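Teleop suturing demos: throw out the slow ones or keep them?
Forum: Learning from demonstration
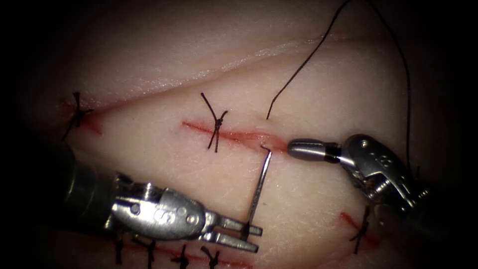
Karaca
Speed filters are the wrong tool. Filter on regrasps. An operator who takes a long time to line up the needle still gives you a usable path.

endau_7
OP, what is the split? Your first post only says 402 demos, interrupted stitches on a practice pad, driver on the left arm.

Pustaven
OP. 402 total, one stitch per demo, 2 operators. Operator B takes nearly twice as long per throw. The policy trained on both stalls before needle entry. Trained on A alone it doesn't stall but misses the cut more often.

Karaca
So the stall is in the data. B pauses before entry, the policy copies the pause. Trim idle segments below a tip speed threshold and retrain on everything.

jakov967
Disagree with trimming. The tail gets managed with the other arm during those pauses. Needle tip speed is near zero, grasper speed isn't. Threshold on both arms or you cut out the thread handling.

Karaca
Fine, both arms. Still wouldn't drop B.

endau_7
I would. Mixed styles hurt us more than the smaller set did. Also check clutch events, ours were logged as motion.

Pustaven
Clutch is logged separately. Will run the two-arm trim first, then A only with the same step count.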